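Nullport Bathroom Caddy Kit
Club and classroom pack for pick-and-place arms

Price: $60 per kit
In stock, ships from our shed in 2 business days

Hi, Glenys Bellamy here. I coach the Dirkum robotics club, and I put this kit together after two terms of raiding my own bathroom cupboard for things our students could practise on. My family got sick of finding the toothpaste gone! So now there's a proper box of it, and you can buy one too.

The idea is simple. You get a black wire caddy and a bag of everyday bathroom bits, and your team has to teach an arm to load the caddy and unload it again. It sounds easy. Then somebody tries to pick up a toothbrush that's still in its wrapper, and the whole afternoon disappears (in a good way, mostly).

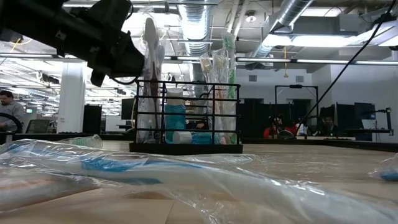
I've left the wrappers on everything for a reason. Our first lot of practice gear was wooden blocks, and the kids had those sorted in a week. Clear plastic slides about, it catches the light, and it's a pain for any program that relies on colour. If your students are only starting out, take the wrappers off for the first few sessions and bring them back once everyone's feeling cocky.

What's in the box:
Wire caddy with dividers
Wrapped toothbrushes in mixed colours
Bottle with a white cap
8 task cards, going from dead easy to quite mean
Spare wrapping for when yours gets shredded

You'll need your own arm and a table to bolt or clamp it to. Any small arm with a two-finger gripper should be fine, and there's nothing to plug in from our end.
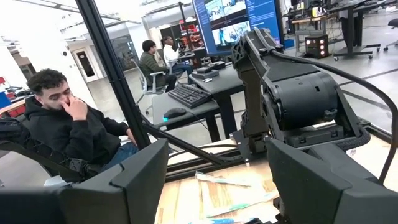 The task cards were written by Arnulfo Betancur, who runs our senior group and has a bit of a cruel streak. Card six asks for the caddy to be packed from left to right with two arms taking turns, and I still can't get through it without a bump. His students reckon they've logged 1,000 tries between them on that card alone — I believe it, I was there for plenty of them.

If you're buying for a competition team, I'd get a second kit so one can stay set up between meetings. Rebuilding the layout every time eats up half your evening.

Replacement wrappers and toothbrushes are sold separately. Schools can order on an invoice, just pop your purchase order number in the notes box at checkout. Orders placed before noon are packed the same afternoon.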